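Kodavholm Handheld Gripper Kits: Purchasing FAQ

Updated Saturday, January 11, 2020

What does one station consist of?
A pair of Muli handheld grippers, one head camera, and the mounting hardware. Tables and chairs are not included in the quote.

Is a robot arm needed at the budgeting stage?
No. Recording is done by a person holding the grippers. Arms can go on a later purchase order.

How much floor space should we plan for?
Allow 81 square feet per station. A round table works if the operator can reach the center from a standing position.
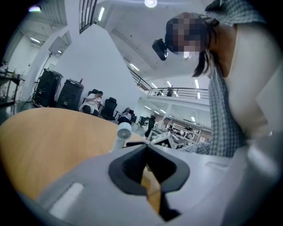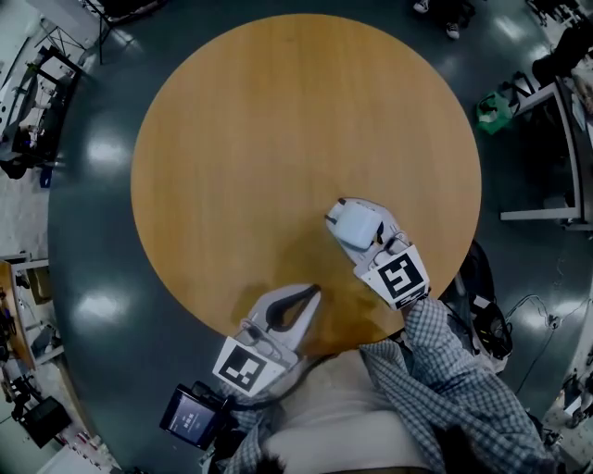 Operator at a round wooden table, checked shirt, standing.

Are the printed markers a consumable?
Yes. Budget for 2 replacement sets per station per year. A scuffed or peeling marker should be replaced before the next session. Sets are $188 each, ordered under the Sosard parts list.

What does storage cost?
Plan on 1020 GB per station per month at default settings. Drives are quoted separately.

Can we mix Muli grippers with Arkevmont units?
Within one site, yes. Within one pair, no. The jaw inserts differ and the calibration files are not interchangeable.

Does the quote include operator wages?
No. Enter labor on its own line. Setup and calibration time is billable and is often left out of first drafts.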